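Stostwood Toy Library: Building Blocks FAQ

What comes in a block set?

The standard Flendik tub holds 400 pieces in mixed colours. The large Jitaru tub holds 754. Both go out in a lidded box with the contents card taped inside.

How long can I keep one?

Four weeks. You can renew once if no one has reserved it.

Do you have smaller bags?

Yes. We split one old Flendik tub into two-colour bags, mostly for sorting games and for younger children who get lost in a big heap. The red and yellow bag is borrowed most.

How do I play a sorting game with them?

Tip the bag out in the middle of a clear table and spread the pieces a little with your hand. Pick one colour and take those out first. What is left is the second colour, so there's only one decision to make. 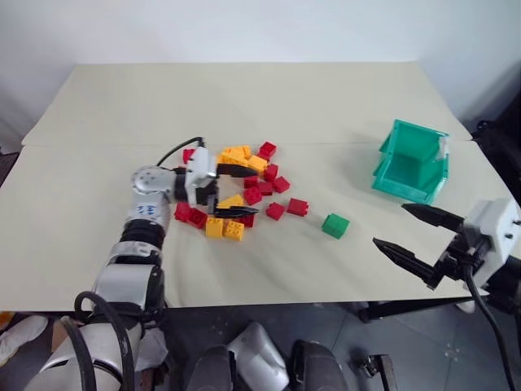 Older children can then sort each colour again by shape, with sloped pieces kept apart from the ordinary bricks. Pull apart any that are stuck together before you start.

Table or floor?

A table is easier for sorting. For big builds use the floor, with a sheet under the blocks so you can gather them up by the corners.

How should I wash them?

Warm water and washing-up liquid, in a net bag. Leave them on a towel overnight. Please don't use the dishwasher.

What if I lose a piece?

Tell us when you return the box. We don't charge for up to five missing blocks.

Do other makes fit?

Faleck blocks grip Flendik ones a bit loosely. Jitaru blocks don't fit either.

Comments (2)

mumoftwo: We did the yellows first and then my son wanted to mix them all up again. Took most of the morning.

brickshed: Is the large tub back in yet? It was out all through March.

Shared 273 times

Related
Wooden train sets: what fits what
Jigsaws with missing pieces
How to reserve a toy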